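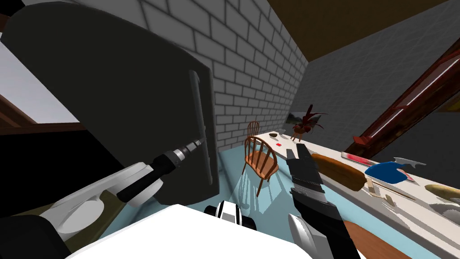
질라드컵 복식 노애드 적용, 내년에도 계속합니까

테니스 > 동호인 대회 > 규칙/운영
작성 2023년 11월 22일

백핸드슬라이스
올해 질라드컵 복식이 예선부터 결승까지 전부 노애드로 진행됐습니다. 7월 요강에는 예선만 노애드, 본선은 듀스 적용으로 나와 있었는데 본선 당일 아침에 바뀌었습니다. 복식 참가가 19팀이고 먼로 코트를 해 지기 전까지만 쓸 수 있어서 그랬다는 설명을 들었습니다.
사정은 이해합니다. 다만 저희는 8강에서 3-3, 40-40 포인트를 두 번 연속 내주고 그대로 밀려서 졌습니다. 듀스가 있었으면 이겼다는 얘기를 하려는 건 아닙니다. 요강을 보고 연습한 방식과 실제 경기 방식이 달랐다는 게 걸립니다.
내년 요강 의견을 이번 달 말까지 받는다고 하니 다른 분들 생각을 듣고 싶습니다.

바르넬왼손
저는 노애드 찬성입니다. 듀스로 했으면 4강부터는 라이트 없이 쳐야 했을 겁니다. 작년에 그렇게 해서 결승을 다음 주로 미뤘고, 한 팀이 못 나와서 기권승으로 끝났습니다. 그것보다는 낫습니다.

Ewan Sutherland
결승 미룬 건 재작년입니다. 작년은 비 때문에 단식만 밀렸어요.
저는 반대합니다. 본선만이라도 듀스로 가야 합니다. 예선은 어차피 조별이라 한 게임 내줘도 만회할 기회가 있는데 본선은 한 세트 승부입니다. 한 세트에 노애드까지 얹으면 서브 좋은 팀이 너무 유리합니다.

바르넬왼손
재작년이 맞네요. 정정합니다.
그런데 서브 좋은 팀이 유리하다는 건 좀 이상합니다. 40-40에서 한 포인트로 끝나면 리시브 팀도 바로 브레이크할 수 있습니다. 게다가 리시브 쪽에서 사이드를 고르잖아요. 듀스가 길어질수록 서브 강한 쪽이 결국 지키는 경우가 많습니다.

Ewan Sutherland
프로 경기면 그 말이 맞을 수 있는데 우리 대회는 다릅니다. 동호인 복식에서 리턴 에러가 얼마나 나오는지 생각해 보세요. 중요한 포인트일수록 더 나옵니다.

백핸드슬라이스
사이드 선택 얘기가 나와서 하나 여쭙니다. 혼합복식에서는 노애드 포인트 때 같은 성별끼리 받는 걸로 알고 있는데, 이번 대회에서는 코트마다 달랐습니다. 1번 코트는 리시브 팀이 자유롭게 골랐고 저희 코트는 같은 성별로 받으라고 했습니다. 요강에는 아무 말이 없습니다.

Morag Drummond
보통은 같은 성별이 받는 게 맞습니다. 남자 서브면 남자가, 여자 서브면 여자가 받습니다. 서버는 그에 맞춰 사이드를 옮기고요. 요강에 없으면 진행석에서 경기 전에 통일해서 알려 줬어야 합니다. 1번 코트는 제가 셀프 저지로 쳤는데 상대 팀과 합의해서 자유 선택으로 했습니다. 진행석에서 정해 준 건 아니었습니다.

백핸드슬라이스
합의였군요. 저희는 옆에서 보시던 분이 알려 주셔서 그게 대회 규정인 줄 알았습니다.

포핸드만삼년
시간이 문제라면 노애드보다 시작 점수를 바꾸는 게 낫다고 봅니다. 2-2 시작에 듀스 적용이요. 베스타우 쪽 대회가 그렇게 하는데 진행이 밀리는 걸 못 봤습니다. 게임 하나하나는 제대로 치고 끝낼 수 있어서 지고 나서도 덜 억울합니다.

바르넬왼손
2-2 시작은 서브 한 번 뺏기면 거의 끝입니다. 몸 풀리기도 전에 집에 갑니다. 참가비 내고 와서 두 게임 덜 치는 건데 그걸 더 좋아할 사람이 있을지 모르겠습니다.

포핸드만삼년
예선 조별 경기만 2-2로 하고 본선은 1-1로 하면 됩니다. 4강부터는 0-0으로 하고요. 단계마다 다르게 하는 대회 많습니다.

바르넬왼손
단계마다 다르면 또 아침에 바뀌었네 못 들었네 하는 말이 나옵니다. 올해 문제가 딱 그거였잖아요.

Ewan Sutherland
그건 공지를 제대로 하면 되는 문제죠. 대진표 위에 한 줄 적어 두면 됩니다.

Archie Haldane
대진표 짜는 걸 도운 사람입니다. 시간이 밀린 건 듀스 여부보다 코트 교대 때문이었습니다. 앞 경기가 끝나고 다음 팀이 들어가서 몸 푸는 데 정해진 시간이 없었습니다. 어떤 팀은 연습 서브만 한참 넣었고, 주차장에 있어서 방송을 못 들은 팀도 있었습니다. 웜업을 제한하고 다음 팀을 코트 옆에 대기시키면 본선 듀스는 가능하다고 생각합니다. 노 듀스로 바꾸자는 말은 진행석에서 나왔고 저는 그 자리에서 반대하지 않았습니다. 요강과 다르다는 점을 그때 챙기지 못한 건 제 잘못입니다.

백핸드슬라이스
설명 감사합니다. 누구를 탓하려고 올린 글은 아닙니다. 웜업 제한은 저도 찬성합니다.

네트앞모기
중간 방법도 있습니다. 듀스를 한 번만 하고 두 번째 40-40에서 노애드로 끝내는 방식이요. 저희 월례회에서 쓰는데 익숙해지면 괜찮습니다. 처음에는 지금이 첫 듀스인지 두 번째인지로 말이 좀 나왔습니다.

Ewan Sutherland
셀프 저지로 하면 그게 제일 크게 싸울 일 같습니다. 지금도 스코어 틀리는 팀이 한둘이 아닌데요.

네트앞모기
점수를 크게 부르면 됩니다. 서버가 포인트마다 콜하는 건 원래 해야 하는 거고요.
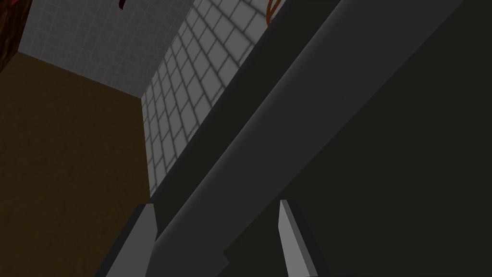

Hala Benjelloun
저는 올해 복식 처음 나간 초보 쪽 의견으로 적습니다. 노애드가 더 힘들었습니다. 40-40만 되면 손이 굳어서 리턴을 네트에 박았고, 파트너한테 미안해서 다음 게임까지 영향이 갔습니다. 듀스면 하나 실수해도 다시 해 볼 수 있으니까요. 그래도 어느 쪽이든 미리만 알려 주면 연습해서 나가겠습니다.

바르넬왼손
그런 부담은 저도 있습니다. 그래서 저희는 연습 게임을 전부 노애드로 돌립니다. 몇 달 하니까 나아졌습니다. 40-40에서 누가 받을지도 미리 정해 두세요. 그 자리에서 서로 눈치 보다가 받으면 더 굳습니다.

Hala Benjelloun
누가 받을지는 생각을 못 했네요. 저희는 매번 서로 미뤘습니다.

Hạnh Đinh
요강 의견은 게시판 글로는 접수가 안 됩니다. 질라드컵 접수 메일로 보내야 하고 제목에 종목을 적어야 합니다. 작년에 파이널 타이브레이크 관련해서 게시판에서만 한참 얘기하고 메일은 아무도 안 보내서 그대로 넘어갔습니다.

백핸드슬라이스
그럼 제가 정리해서 보내겠습니다. 지금까지 나온 걸로는 이렇게 쓸 생각입니다.
예선은 노애드 유지. 본선은 듀스 적용, 웜업 시간 제한과 다음 팀 대기를 조건으로. 혼합복식 노애드 포인트는 같은 성별 리시브로 요강에 명시. 대회 당일 방식 변경은 하지 않되 우천은 예외.

바르넬왼손
본선 듀스는 제 의견이 아니니 반대 의견도 있었다고 같이 적어 주세요. 나머지는 동의합니다.

백핸드슬라이스
네, 본선 노애드 유지 의견도 있다고 적겠습니다.

포핸드만삼년
시작 점수 조정 건도 한 줄 부탁드립니다. 채택 안 되더라도 기록에는 남았으면 합니다.

Morag Drummond
우천 예외는 범위를 정해야 합니다. 아침에 잠깐 비 온 걸로 종일 방식을 바꾸면 올해와 같은 일이 생깁니다. 첫 경기 시작이 늦어진 경우로만 한정하는 게 어떨까요.

백핸드슬라이스
그 문구로 넣겠습니다. 오늘 밤에 초안을 여기 올릴 테니 고칠 데 있으면 댓글 주세요.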